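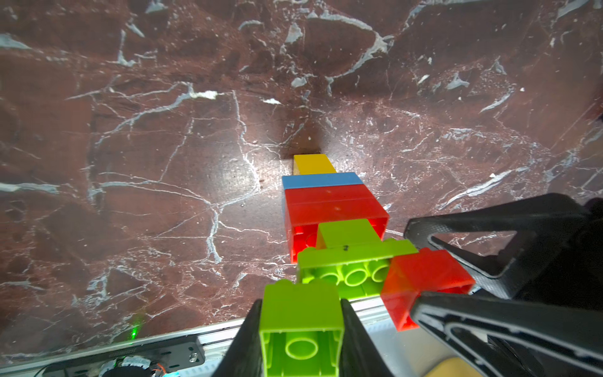 The chunky bricks on red marble, with one of the green ones flipped over.

I put off buying the Tultberg toddler bricks for months because we already own way too many toys with parts. Then my friend Maricel Javier handed down a few from her own tub, my daughter carried the yellow one everywhere (including the bath), and that was that. I ordered the 48-piece set in December and we've used it nearly every day.

First, the colors. They're bright without hurting my eyes, and the lime green is my favorite by a mile. The red and the green have this glossy, see-through look when light hits them - you get a little red glow on the floor next to the brick, and my kid thinks it's magic! I kind of do too.

The bricks are hollow with round tubes inside, so they're light enough for a small hand and they don't hurt much when thrown. (Ask my shin.) The grip is good but not stubborn. My daughter was 27 months when we got them and could pull most of them apart by herself, though two thin ones stuck together still come to me for help.

Now the complaints. The hollow side collects everything. Crumbs, cat hair, half a raisin. I rinse ours in a colander and shake them out, and the tubes take forever to dry. They're also LOUD on a hard floor, so if you have stone or tile, get a rug. And the storage bag that came with ours ripped at the handle in 3 weeks. I toss everything in an old Dollomden tote now.

Would I buy them again? Yes, and I'd get the bigger set. We keep running out of blue.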